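Hundholm Residents' Association
Minutes, October meeting

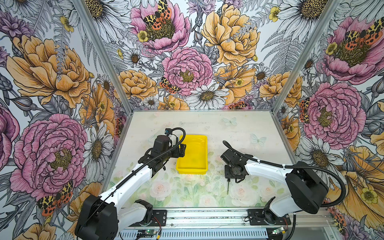 Meeting opened at 7:40 p.m., Kamran Kakakhel in the chair. Minutes of the last meeting were approved with one spelling correction.

Parking: Eliécer Cuadros reported 154 permits issued. Two requests for a second permit were held over.

Drainage on Kiani Lane: Talleo quoted $300 to clear the lower grate. Approved, 8 in favor, none against.

Footpath lights: still waiting on a reply from Itovbridge. E. Cuadros to call them by Friday.

Meeting closed at 8:25 p.m.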